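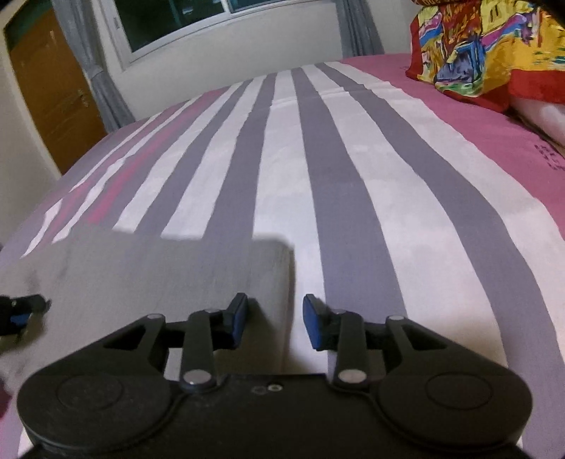 Hakusico bedding study, home phase

Participants wanted: bed linen wear and laundering study

Hakusico is recruiting adults for a home-use study of cotton and cotton-blend sheets. The study compares 2 fabric weights under ordinary domestic washing. Fabric is supplied by Livora under study code Mahuika.

What is involved
Participants receive two fitted sheets and use them in alternate weeks for 9 weeks. Each sheet is washed once after each week of use, at 40 degrees, and line dried or tumble dried on low. A short log is completed after every wash – temperature, detergent type, drying method. Sheets are returned at the end for tensile and pilling tests.

Who can apply
Aged 18 or over, with a double bed and a washing machine at home. Applicants must not have a known allergy to cotton finishes or optical brighteners. Households with pets may apply but must state this on the form.

Payment
Vouchers are issued on receipt of both sheets and a complete log. Incomplete logs are paid pro rata. Return postage is prepaid.

How to apply
Request form 1064 from the study office, quoting Mahuika. Closing date: Mon 23 June. Results will be sent to participants in December on request.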